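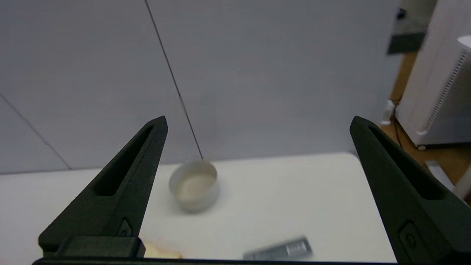 Ronja Engebretsen wrote to say that she followed my last set of instructions to the letter and her sourdough starter still smelled like nail polish remover. She wanted to know if she should call someone. She should not call someone. She should feed it, more often than she has been, and she should stop reading instructions that assume her kitchen is the same temperature as mine.

So this is the rewrite. It covers getting a starter going from flour and water, keeping it alive, and bringing it back after you've forgotten it behind the mustard. Baking with it is a separate page, and a separate set of disappointments.

What you need

A jar with straight sides and a loose lid. Flour, preferably whole rye for the first few days and plain white bread flour after that. Water from the tap, unless yours smells like a swimming pool, in which case leave a pitcher of it out overnight. A kitchen scale. I know you have measuring cups. Put them back.

You don't need a proofing box, a linen hat for the jar, or the special spatula. I own the special spatula. It's a spatula.

Step 1. Mix

Put equal weights of rye flour and water in the jar and stir until there are no dry bits. It should look like something you'd use to hang wallpaper. Scrape down the sides, set the lid on loosely, and leave it somewhere warmish. On top of the refrigerator is traditional. Inside the oven with the light on also works, until somebody preheats the oven for a frozen pizza. Tape a note over the dial.

Step 2. Wait, then don't get excited

On the second day you may see a lot of bubbles, and the thing may even climb the jar. People take photographs at this stage and name it. Hold off. Those early bubbles mostly come from bacteria that won't be staying, and by the third or fourth day the jar often goes flat and smells like gym socks. This is the point where most starters get thrown out, generally a couple of days before they would have worked.

Step 3. Feed it daily

Once a day, take out 20 grams of the old mixture and throw away the rest, or put the rest in pancakes. Add fresh flour and water to the part you kept, equal weights again, more of each than there is starter. Switch over to white flour gradually. Put a rubber band around the jar at the level of the dough so you can tell later if it rose. Guessing doesn't work. Everyone's memory of a jar is generous.

If it rises and collapses long before the next meal, go to twice a day. This was Ronja's whole problem. The nail polish smell means it's hungry, and her apartment is evidently kept at the temperature of a greenhouse.

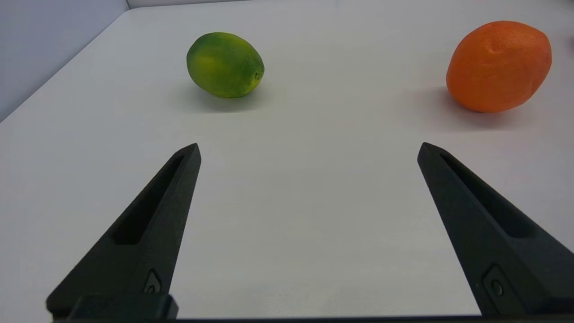
Step 4. Decide if it's ready

You're looking for a starter that doubles reliably after a feeding, several days in a row, and smells sour but pleasant, like yogurt or cider. The float test, where you drop a spoonful in water, is fun and not very trustworthy. A stiff, healthy starter can sink, and a clumsy scoop can sink anything.

Step 5. Put it in the fridge and get your life back

Unless you bake every day, keep it cold and feed it once a week. I do mine on Thursday, because the trash goes out Friday and I like to see the discard leave the house.

If you forgot it

Gray liquid on top is fine. Pour it off or stir it in. Then take a spoonful from the middle and feed it as in Step 3 until it perks up, which may take a few days. Pink or orange streaks, or anything fuzzy, means the jar is done. Throw out all of it, wash the jar in very hot water, and go back to Step 1. Don't try to rescue the bottom half. I have tried to rescue the bottom half.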